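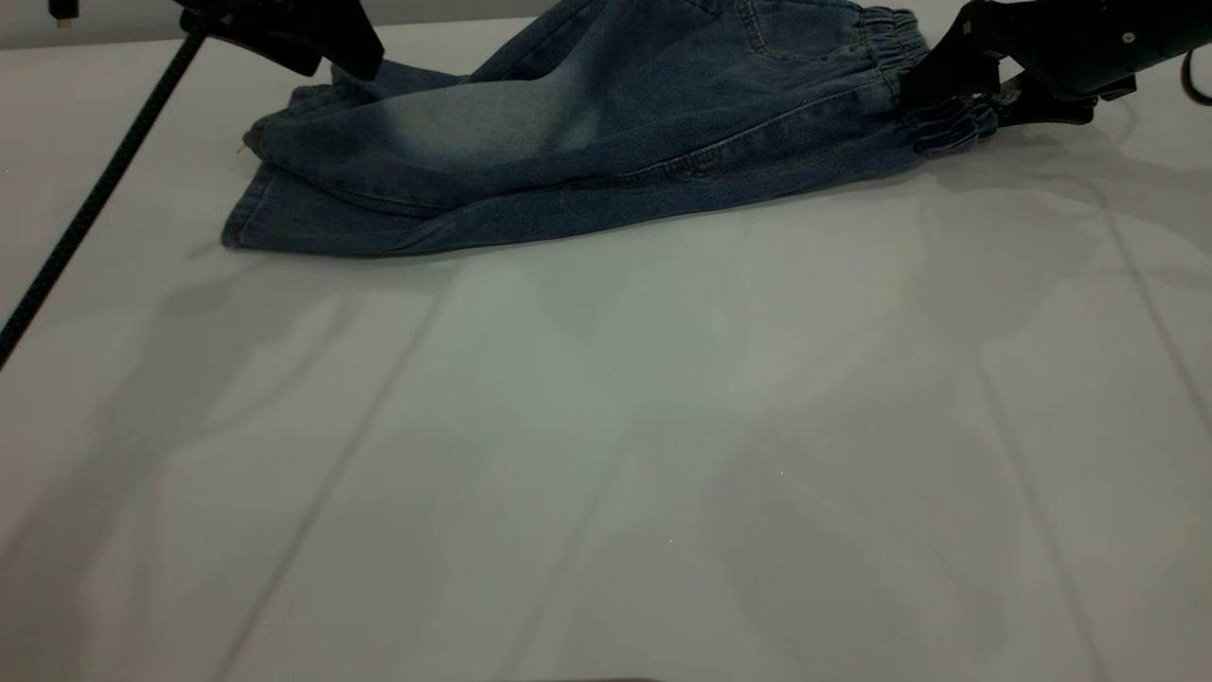 How often should you wash jeans?

Every five to ten wears is enough for most people, sooner if they smell or have something spilled on them. Between washes, hang them up overnight and wipe off small marks with a damp cloth.

Washing denim without fading it

Most of the color loss in a pair of jeans happens in the washer and dryer. Indigo sits on the outside of the yarn, so rubbing takes it off, and heat makes the problem worse. Dark pairs show it first along the seams and at the knees.

Empty the pockets. Check the small coin pocket too. A paper tissue left in there will cover the whole load in lint, and a lip balm will leave grease spots that need a second wash.

Close the zipper and button the waist. Turn the jeans inside out. If they have a drawstring, tie it in a loose bow.

Use cold water and the gentle cycle. Cold here means the tap cold setting, and in winter that may be too cold for powder to dissolve well, so use liquid detergent or stir the powder into a cup of warm water first. Half the amount on the bottle is plenty for a load of three or four pairs. Skip the fabric softener. It coats stretch fibers and jeans with elastic in them lose their shape sooner.

Don't pack the drum. Denim is heavy when wet and needs room to move. Four adult pairs is a full load in an ordinary top loader, whatever the dial says.

New jeans

Wash new dark jeans alone the first time, or with black socks and nothing else. The dye can rub off on light upholstery for several weeks. If you want to know whether a pair is still losing color, wet a white cloth, wring it out and press it against the inside of the hem for a minute. Blue on the cloth means keep them away from the white towels.

People often ask about salt or vinegar to set the dye. Neither one sets indigo. A half cup of white vinegar in the rinse does help clear out leftover detergent, and the smell is gone by the time the jeans are dry. Never use vinegar in the same load as chlorine bleach.

Drying

Shake each pair hard when it comes out of the washer. Hold it by the waist and snap it a couple of times, then pull the side seams straight with your hands. Doing this while the denim is wet saves most of the ironing.

Hang them from the waistband with two clips, or by the hems if you want the weight of the waist to pull the legs smooth. Outdoors, keep them inside out and in the shade. In July a heavy pair on my line dries in an afternoon. In November it can take two days in the laundry room, and a small fan pointed at the rack cuts that down a lot.

If you use the dryer, run it on low and take the jeans out while the seams still feel a little damp. Finish them on a hanger. Overdrying is what makes the waistband feel tight and the fabric feel like cardboard. Mine go in for 20 minutes on low and then onto the rack.

Pull-on and elastic waists

Elastic wears out from heat faster than from use. Air dry these pairs whenever you can. If the dryer is the only choice, use the lowest setting and fold them as soon as they come out, with the waistband lying flat and not stretched around anything.

When the elastic does go, it can usually be replaced. Look for a stitched casing with an opening on the inside. Unpick two inches of the casing, pin new elastic to the end of the old piece, and pull the old one out so the new one follows it in. Overlap the ends by an inch, zigzag across them, and close the gap. Some waistbands are sewn through the elastic in several rows. Those take much longer because every row has to be unpicked, and I only bother with it on a pair I really like.

Stains

Grease: rub in a drop of dish soap, leave it 15 minutes, rinse with warm water from the back of the fabric. Check before drying. A grease stain that has been through the dryer may never come out.

Grass: liquid detergent worked in with an old toothbrush. Let it sit for half an hour, then wash as usual.

Ink: dab with rubbing alcohol on a cotton ball, with a paper towel underneath. Move the paper towel as it picks up ink. Test on an inside seam first, as alcohol can lift some of the blue as well.

Blood: cold water and plain bar soap. No hot water at all until it is gone.

Mud: leave it alone until it is dry, then brush it off outside. Wash what remains.

Candle wax: put the jeans in a bag in the freezer for an hour, crack the wax off with a spoon, then iron over brown paper to draw out the rest.

Freezing for smell

Putting jeans in the freezer overnight to freshen them gets repeated a lot. It doesn't do much. Most of the bacteria survive and the smell is back once the fabric warms up. An open window works better. For smoke or frying smells, hang them in the bathroom while you shower and then leave them somewhere airy until the next day.

Folding and storing

Fold in half lengthwise so one leg lies on top of the other, with the back pockets facing out. Smooth the crotch point over so the long edge is straight. Fold the hems up to just below the waistband, then fold in thirds. The packet will stand on its edge in a drawer, which makes it easier to find the pair you want.

On a shelf, stack no more than six. Taller piles fall over and the bottom pair gets hard creases. Put the heaviest at the bottom and the stretch pairs on top.

For long storage, wash and dry them completely first. Damp seams will mildew in a closed tote even when the legs feel dry. The side seams at the pockets are the last place to dry, so pinch them before you put the lid on.

Small repairs worth doing early

A thin spot between the thighs is easy to fix before it becomes a hole. Iron a piece of lightweight fusible interfacing to the inside and run lines of straight stitching back and forth over it, close together, in a matching thread. Two blues of thread, one in the needle and one in the bobbin, blend in better than one.

Frayed back hems come from jeans that are too long. Trim the threads and take the hem up half an inch. Use a size 100 needle, go slowly over the side seams, and turn the handwheel by hand across the thickest part. Hitting the seam with a hammer a few times first flattens it enough for most home machines.

A loose metal button can be replaced with a tack button kit from a fabric store. Set it over something solid, such as a concrete step. A wooden table has too much bounce and the post will bend.

Old pairs

Cut off the back pockets and the waistband before throwing anything into the rag bag. The legs make good shop rags, knee pads for gardening and patches for the next pair. Denim with a lot of stretch in it frays less but doesn't soak up much, so use that for patches and keep the all-cotton ones for rags.

Last updated 2022-11-13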